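Jernum compares two grippers on thin and light objects

August 25, 2023

12 shares | 3 comments

The automation company Jernum has started a comparison of two robot grippers at its test room in Mutorora. The grippers come from the suppliers Ebihara and Flitia, and the company wants to choose one of them before November.

The tests are about objects which are thin, light and easy to bend, for example paper plates. Such objects are difficult for many grippers, because the fingers must go under the rim without pushing the plate away. Each gripper will make 3,000 attempts in total, divided into series of 200. By Thursday evening, 987 attempts were finished.
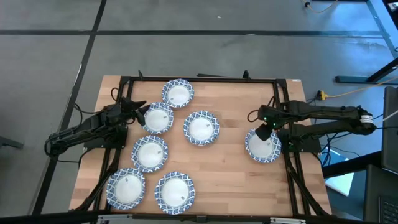 Every attempt is recorded as good, dropped or damaged. A plate with a fold in the rim is counted as damaged, also when it arrives at the right place. The arms and the controller stay the same during the whole comparison, and only the grippers and their finger tips are changed – in this way the results can be compared fairly, the company says.

Jernum does not yet publish results for each supplier. It says only that the first series were slower than planned, and that the closing speed had to be reduced after some 100 attempts. A second part of the tests, with plastic lids and folded napkins, will follow when the plates are finished. A short report will be available on the company's website.

3 comments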